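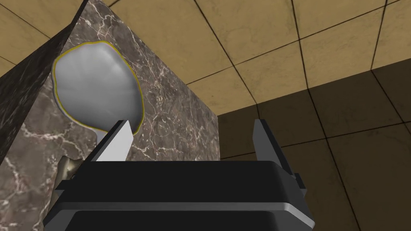
Visit to the Darnau design fair, October

The fair occupies two halls of the former tram depot at Darnau, ten minutes on foot from the railway station. Entry is by timed ticket, checked at the north door only. We arrived on the Monday, the trade day, when the halls open at nine and the public programme has not yet started. Cloakroom and catalogue desk are both in the link corridor between the halls, and anyone entering from the car park has to walk the length of Hall B to reach them.

Hall A holds the galleries and the larger manufacturers. Hall B is given over to schools, small workshops and the section on repair, new this year and the main purpose of our visit. Stand sizes in Hall B are fixed at 30 square metres, with a shared grid of ceiling track for lighting. The organisers supply the partition walls in untreated board and ask exhibitors not to paint them. Most had complied. The result is even and rather muted, and it makes the labels easy to find.

The repair section

The section has 7 stands. Each pairs a maker with an object that has been in regular use and has failed in some respect. The maker is asked to show the fault, the repair and the drawings, in that order from the aisle inwards. Where this was followed the stands could be read without the leaflet. Two exhibitors had put the finished piece at the front and the fault at the back, and visitors tended to leave before reaching it.

Puser, a chair workshop, showed a stacking chair with a split rear rail. The rail had been replaced by a laminated ash section with a scarf joint at each end, pinned from below. The original rail was sawn through lengthwise and laid beside it so that the short grain at the break could be examined. A load test sheet was pinned to the wall, giving 200 kilograms on the seat for 100 cycles. The sheet did not say whether the load was applied centrally or at the back edge, and the staff on the stand could not confirm it. For a rail of this kind the difference matters.

Grester presented a table lamp in spun aluminium, repaired at the swivel. The old friction washer had worn oval and was no longer made. The replacement is turned from acetal and can be fitted with a single hex key. Spare washers were on sale in bags of 30, a strange quantity for a domestic lamp, though we were told most orders come from hotels. The drawings were good: full size, dimensioned, with tolerances given for the bore.

The remaining stands covered glazed ware, a zip, a garden shear, a wall clock and a folding pushchair. The shear was the weakest, being in effect a sharpening demonstration. The glazed ware was well shown but badly lit, with one spotlight aimed at the floor.

Talks and workshop

The talks take place in a curtained area at the end of Hall B. Sound from the coffee bar carries into it. We attended the session on documentation, which argued for a standard repair sheet to be supplied with each new product. The proposed sheet has fields for fixings, adhesives, finishes and spare part numbers. Questions from the floor dealt mainly with who would keep it up to date once a product is withdrawn – a point the speakers had not covered.

The student workshop, run with the publisher Bravo, was closed to visitors until two in the afternoon. Results were then put out on trestles, without captions. Bravo intends to issue them as a booklet in spring. On the evidence of the trestles the drawings will need redrawing for print, as most were in soft pencil on tracing paper.

Practical notes

The catalogue lists exhibitors by country and has no index of materials. The floor plan on the reverse of the ticket is more useful, but it shows the link corridor on the wrong side. Trade visitors may take photographs in Hall B without asking; in Hall A permission is needed at each stand. Seating is scarce after eleven. The last direct train leaves at ten past six – the later one requires a change and a wait on an open platform.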